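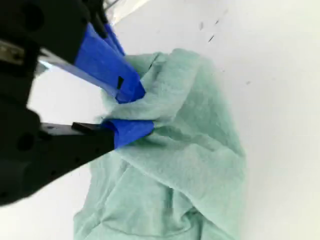
Thread: Garment-dyed cotton tees bleeding in cold wash?

dritidico_28
Bought a few cotton tees for the summer and the pale ones keep picking up color from everything else. Cold water, normal cycle, Arasetti liquid. Do I need to wash pastels separately for good, or only the first few times?

nfernandes
First three washes separate, then lights with lights. Cold water slows bleeding but it won't stop it. If one has already picked up color, soak it overnight in oxygen bleach and don't put it in the dryer until the stain is gone.
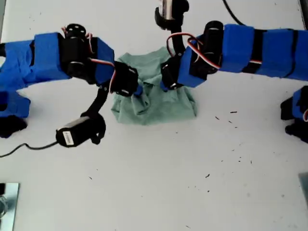 The dryer is what sets it. I ruined a set of napkins that way in January.

getport7
Disagree on separate loads. I've mixed everything for years with a color catcher sheet and had one bad result, a red bath mat. Running a half-empty machine wastes more money than a shirt costs.

Liang
A color catcher grabs loose dye in the water. It does nothing when a wet dark sock sits against a light shirt in the drum for hours. Take the load out when it ends.

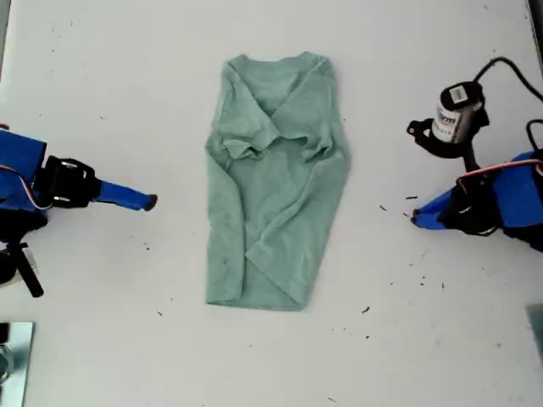 Storage matters too, and people blame the wash for it. I had marks on shirts that came from a cedar drawer with an unsealed bottom. Before you put anything away, lay it flat on something white. A pale green tee on a white tabletop shows a small dark mark right away, even with wrinkles in it, and on my brown bedspread I would miss it. Treat the spot before you finish folding.

getport7
Fair point on leaving it in the drum. I still wouldn't sort.

dritidico_28
Thanks. Mine did sit overnight. Soaking two of them now.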